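About Etmont

We started out as a Wednesday toy swap on two folding tables in Selau, and we loved it so much that we never really stopped. Etmont is now a proper toy library with its own front door on Pruvost Lane, 447 families on the books and nearly 1000 things to borrow – puzzles, ride-ons, train track, dressing-up clothes and a marble run that is booked out until June!

Ruoxi Luo runs the desk and knows where everything is (even the spare dice). Lingyun Tan looks after repairs, and she'll have a go at almost anything with wheels. Both of them were borrowing from us long before they worked here.

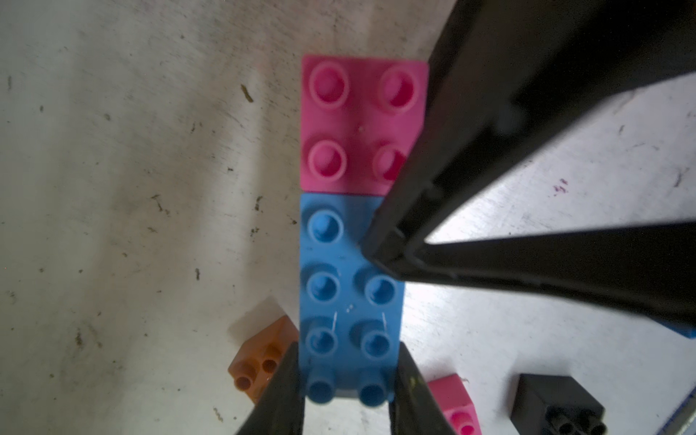

Pink and blue toy bricks, the blue one a little scratched.

Joining costs £17 a year for the whole household, grandparents included. You can take home up to four toys at a time and keep them for three weeks, or longer if no one else has asked. Lost a piece? Tell us when you bring the box back and we'll look through the spares drawer.

We also take a van of toys out to Traltlow in the school holidays, and we'd love to add more villages. If yours has a hall and a kettle, please get in touch!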